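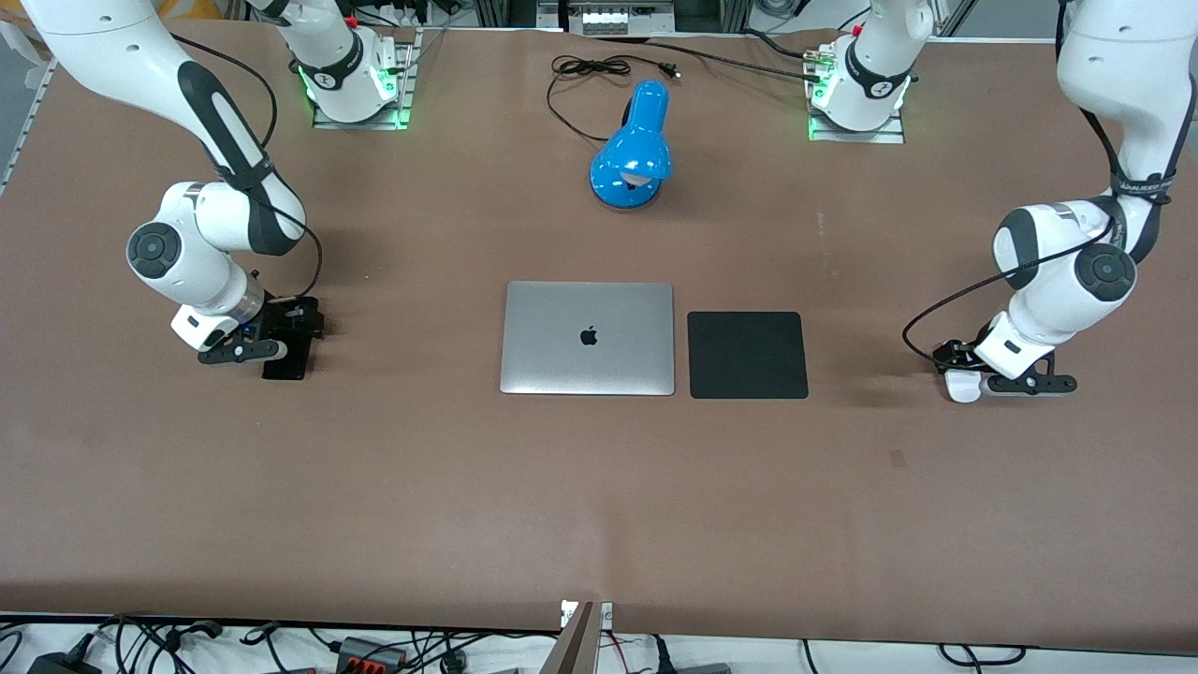 **Figura 1.** Mesa de trabajo con el portátil cerrado, la almohadilla negra cuadrada y la lámpara azul al fondo.

### 3.2. La mesa como unidad de análisis

Empiezo por la mesa porque es donde me atasqué. En el proyecto original —el que presenté con el título provisional de *Gakley*, y que Abla Chamoun me devolvió con más tinta roja que negra— yo quería estudiar escritorios enteros: cajones, estanterías, papelera, cables, todo. Me duró un mes. Un escritorio entero es inabarcable si lo que te interesa es cómo decide la gente dónde va cada cosa, así que recorté sin piedad y me quedé con la superficie y con lo que se apoya en ella.

La superficie de la Figura 1 va cubierta de papel marrón, y le tengo mucho cariño a ese papel. Un objeto oscuro destaca enseguida sobre él, se puede marcar a lápiz y se cambia en un momento. En las pruebas previas trabajé sobre un tablero barnizado y fue un suplicio (los reflejos del barniz se comían los bordes de las cosas y luego no había manera de medir distancias entre ellas). Cualquiera que repita este trabajo puede ahorrarse esas semanas.

Pedí a 21 personas que me contaran, antes de tocar nada, qué entendían por «una mesa recogida». Las respuestas fueron larguísimas y preciosas, y casi todas giraban en torno al portátil. Yo esperaba que hablasen de vaciar la mesa, y lo que me describían era un centro con cosas alrededor. El portátil cerrado funciona como una especie de plaza mayor: lo demás se coloca respecto a él, se alinea con él o se aparta de él. Cuando está abierto pasa otra cosa, la pantalla levanta una pared y todo lo que queda detrás deja de contar como mesa. Por eso decidí trabajar siempre con el portátil cerrado, aunque sé que pierdo naturalidad.

La lámpara es un caso aparte. La elegí azul y bien chillona a propósito, para poder referirme a ella sin confusiones en las entrevistas («¿y la azul?», «la azul no se toca»). En los cuestionarios la llamaron mueble, aparato, adorno y hasta «vecina», que me parece la mejor categoría de todas y que sigo intentando colar en la tipología. Lo que comparten esas respuestas es que la lámpara pertenece al fondo. Se ordena *delante* de ella.

Con la almohadilla negra la cosa se complica, y reconozco que aquí mi clasificación cojea. Es cuadrada, es discreta y la gente no se pone de acuerdo en si es un objeto o un sitio. Para unos ocupa espacio y para otros lo ofrece. En la tabla de Pearce que uso como punto de partida (una plantilla de inventario doméstico bastante escueta, con 5 columnas) no existe ninguna casilla para las cosas que sirven de lugar a otras cosas. Añadí una sexta a mano y la llamé «suelo pequeño». Abla la odia. Yo la mantengo.

### 3.3. Los objetos planos y oscuros

Si la almohadilla me dio guerra, los objetos negros, planos y brillantes me dieron bastante más. En las fichas escribo «rectángulo negro» y lo dejo así, aunque a cualquiera le venga a la cabeza un teléfono boca arriba.
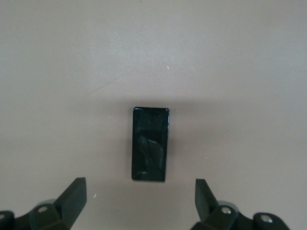

**Figura 2.** Rectángulo negro brillante, parecido a un teléfono, sobre superficie clara y lisa.

Me interesa de la Figura 2 lo poco que hace falta para que un objeto parezca *puesto*. Tiene las esquinas redondeadas, una cara lustrosa que devuelve grises y mucha superficie despejada alrededor. Enseñé imágenes de este estilo en las entrevistas, sin contexto, y pregunté si aquello estaba guardado, dejado u olvidado. Ganó «dejado» con un 50 por ciento de las respuestas, y casi todo el mundo lo justificó por la orientación: algo derecho con respecto a quien mira parece dejado con intención, algo torcido parece olvidado. ¡Y eso que hablamos de unos pocos grados!

También salió mucho el tema del brillo, que yo no tenía en el guion. Una participante me dijo que las cosas brillantes «piden que les quites algo de encima», y a partir de ahí incorporé una pregunta sobre limpiar y otra sobre ordenar, que antes iban juntas. Separarlas cambió bastante las transcripciones. Hay quien ordena para no limpiar, y lo cuenta sin ningún pudor.

Las fichas completas están agrupadas en 2 cuadernos, Pestton para los objetos con sitio fijo y Wadelley para los que cambian de sitio. El rectángulo negro acabó en Wadelley, junto a las llaves y las gafas. La almohadilla la tengo apuntada en ambos, y en la sección siguiente explico cómo trato esas entradas dobles al codificar.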